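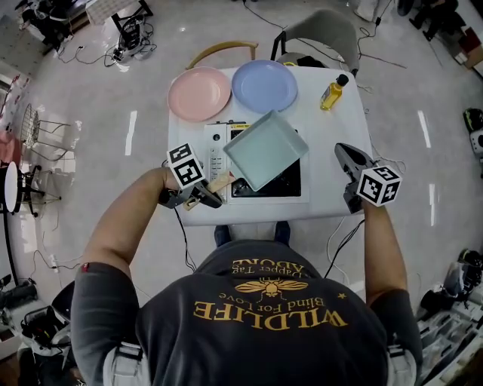
ハンドグリッパーのレンタルキットは、個人が趣味で借りる価値があるのか。

週末を一つまるごと潰す覚悟があるなら、ある。私は二つ潰した。

借りたのはFistineの両手用キットで、正式には「Fistine ハンドヘルド収録セット」という、炊飯器の型番のほうがまだ色気のある名前がついている。国内の窓口はHabteという会社で、申し込みフォームに用途を書く欄がある。「料理」と書いたら翌朝メールが来て、「調理動作の収録という理解でよろしいでしょうか」と丁寧に直された。よろしいです。

8月に申し込んで、届いたのは箱が二つ。中身はグリッパー左右、マーカーキューブ、ケーブル、ヘッドセット、それと冊子。冊子は43ページあり、そのうち6ページが安全上の注意、残りの大半は他言語である。日本語の部分だけ読めばいいと思っていると、肝心の校正手順が英語版にしか載っていない。サポートに訊いたら「次の版で反映します」とのこと。次の版を借りる予定はない。

使い方自体は単純だ。両手に一つずつ持ち、レバーを握れば爪が閉じ、緩めれば開く。白いキューブに貼ってある四角い模様で手元の位置を追ってくれる。腕一本数百万円のロボットを買わなくても、人間が腕のかわりをやればいいという発想で、安いのは当たり前である。腕は自前なのだから。

で、料理だ。爪でフライパンの柄を挟む。挟めることは挟める。問題は挟んだあとで、柄が丸いと鍋がゆっくりお辞儀を始める。手首で起こそうとすると、今度はグリッパー本体の重さが効いてくる。自分の手なら考えもしない動作に、いちいち作戦が要る。卵を割るのは早々に諦めた。油のボトルのキャップを爪で開けるのも諦めた。冊子の作例ではにこやかに開けているのだが、あれを撮るのに何テイク使ったのか、そこだけ教えてほしい。

疲労についても書いておく。最初の十五分は楽しい。三十分で前腕が張ってくる。一時間やると、夕食のときに箸がうまく持てない。ロボットに器用さを教える道具のせいで人間が不器用になるわけで、これは取扱説明書のどこにも書いていなかった。

ケーブルも気になる。左右から一本ずつ垂れるので、体の向きを変えるたびに足元を確かめることになる。Habteの商品ページには「自由な動作」とあるが、自由というのは半径の決まったものらしい。無線版は上位プランで、料金を見てからは有線の良さについて前向きに考えるようになった。

爪のパッドは思ったより良い。表面に細かい凹凸があって、皿の縁や布巾くらいなら滑らずに持てる。消耗品扱いで、替えは一組1715円。一回のレンタル期間で替えるほど減るとは思えないのに、カートに初期状態で一組入っているのはどうかと思う。外し忘れて買った。引き出しにある。 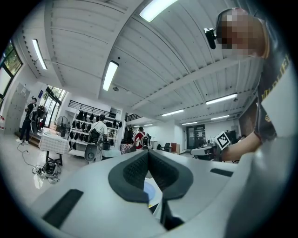

Drusitzはパッドの話には乗ってこず、付属ソフトのほうがよほど問題だと書いてきた。収録を止めたつもりで止まっておらず、休憩中の独り言まで全部保存されていたそうだ。前回の記事に書き込みをくれた人で、同じキットを7日間借りたという。「停止ボタンが灰色になったら停止、と思うじゃないですか。灰色は録画中です」とのこと。

確かめたらうちのも灰色で録画中だった。赤が待機である。どういう文化圏の配色なのか。おかげで私も、ボトルのキャップに向かって敬語で頼みごとをしている音声を持っている。削除の方法は、例によって英語版にある。

ソフトの残りの部分は、まあ普通だ。収録が終わると左右の軌跡が線になって出てくる。自分では滑らかに動かしたつもりでも、線にすると酔っぱらいの帰り道で、見ていて少しつらい。失敗した回を除外するチェックボックスがあり、初日はほとんどチェックで埋まった。データの書き出しは速い。ここは褒めておく。

比較のためにFundbridgeの同種のサービスにも見積もりを頼んだ。あちらは機材に加えて講習がつく。ただし最低契約が三か月からで、台所で目玉焼きに負けている人間が契約する長さではない。返信は早く、文面も感じが良く、金額だけが感じ悪かった。

向いているのは、もう学習させる腕が手元にあって、データだけ足りない人。小さい研究室とか、社内で試しに動かしてみたいところなら悪くない値段だと思う。向いていないのは私みたいに、触ってみたいだけの人。ただ触ってみたい気持ちは満たされるので、そこは各自の財布と相談してください。

返却は着払いではない。箱は捨てないこと。緩衝材の戻し方は冊子の最後のほうに図がある。その図は日本語版にもある。

2024年9月30日

追記:Habteから返却確認のメールが来た。アンケートつき。用途の欄には、今度は「調理動作の収録」と書いた。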